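Workplace Housekeeping and Hospitality, Module 5
Handout: The shared table and the things left on it
Trornatlow Centre for Adult Courses, Jovavville

Please bring this handout to the practical session in room 808. It replaces the older sheet, where the part about bottles was too short and many of you asked me questions about it after the lesson.

1. What we mean by a shared table

In most offices there is one table which belongs to no person. People eat at it, open the post on it, put down a bottle when the telephone rings, and go away. In the morning it is clean. By four in the afternoon it can carry a mixture of food packages, drinks, decoration and papers, and the person who must clear it was not there when these things arrived.

In this module the word "clearing" means that we decide about each object. The word "cleaning" means that we wash the surface. Students often mix the two words in their written work, and I take off marks for it. Clearing comes first. If you begin to wipe while objects are still on the table, you will wipe around them and leave rings and crumbs at the bottom of each one.

2. The four groups

We sort everything on a shared table into four groups before we lift anything. Do it with your eyes first, from one side of the table, then walk to the other side and look again. A flat or transparent object is easy to miss from one side only.

Group A – Waste and recycling. Empty bottles, empty cans, used trays, torn wrappers.

Group B – Food and drink which is still in use. A closed bottle with liquid in it, a snack package with the lid on.

Group C – Things that live on the table. A vase, a card stand, a napkin holder, a small sign.

Group D – Things that belong to a person or to another room. Keys, glasses, notebooks, chargers.

Some objects can change group after you touch them. A snack can with its lid on may be full or it may be empty, and you can not know until you lift it. Put it in group B at first. If it is very light, open the lid and look. The same is true for a drinks can, but there look at the opening tab before you lift. A can with a closed tab goes to group B, even if it is lying on its side.

3. Bottles

A bottle with liquid is never poured away by us on the first day. We do not know the owner and we do not know the plan of the owner. Stand it at the back of the table, near the wall if there is one, with the label turned to the room. The owner can then find it quickly. At the Khasawneh offices, where our spring group does its practice, the rule is that a bottle waits until the next evening and then it goes.

If the liquid has a colour, do not guess what it is. Read the label. If there is no label, ask the supervisor. Please do not smell it.

An empty plastic bottle goes to recycling. Take off the cap, press the air out, put the cap on again. Check with the building where you work, for the rules about caps are not the same everywhere.

4. Clear plastic

Clear plastic on a shining surface deserves its own point. A transparent tray or a transparent bottle lying on steel almost disappears, above all when there are strong lamps over the table. I have seen good workers finish a table, sign the sheet and leave the tray behind. Move your head a little to the left and to the right while you look. The reflections of the lamps will move, and the edges of the plastic will show themselves.

5. Group C, the things that stay

Students are sometimes too strict and remove everything. A flower in a small vase is part of the room. Lift the vase with one hand around the body, never by the stem of the flower, and put it on a chair or a side shelf while you wipe. Afterwards it returns to the same place. If there is a stand or a clip near it, remember how the two were standing together before you took them apart.

Folded cards are the same. Dry your hands before you touch a card. Glossy card keeps the marks of wet fingers, and on the red ones this is easy to see.

6. The steel surface

Many of our partner buildings have changed from wood to stainless steel for their common tables. Steel is strong and it is simple to disinfect, but it shows every mark. The order of work is as follows.

First, remove crumbs with a dry cloth.
Second, wash with warm water and a little neutral soap. We use the Nakier cloths, the grey side for washing.
Third, rinse with a second cloth which has no soap in it.
Fourth, dry with a clean cloth, always in the direction of the brush lines in the metal.

Do not use powder, steel wool or the green side of a kitchen sponge. Do not slide cans across the table. The metal rim of a can may leave a thin line, and a thin line on steel stays for years. Lift the can and carry it.

A table of the usual size, with more or less ten objects, should be cleared and cleaned in under 15 minutes. In the examination you will have 2 tables, one after the other, and you may choose which one you begin with.

7. Exercise for pairs

Work in pairs, one person speaks and the other writes. Put every object in group A, B, C or D. Where you are not sure, write "lift and check" and note what you would check.

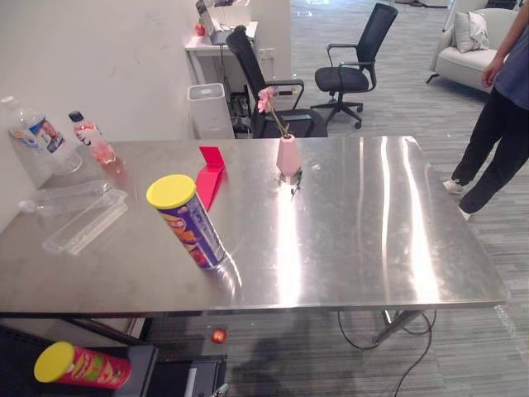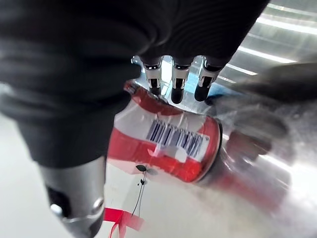

Compare your list with another pair before we discuss it together. It is normal that the lists are different. What interests me more is the order in which you would lift the things, and where you would put them down while the table is wet.

For the written part, prepare one page for the next lesson. Choose a shared table that you know – at your work, in your building, in a school – and describe it at two different times of one day. Say which group had the most objects and what you would change in the room so that the table stays clear longer. A bin that stands too far away is a very common cause, so please measure the distance in steps.

Reading for the next lesson: the course book, from page 105 until the end of the chapter. The part about wooden tables you can leave out for now, we come back to it in March.

Cloths and gloves are in the cupboard behind the door of room 808. Please hang the wet cloths on the rail when you finish and do not put them back in the box.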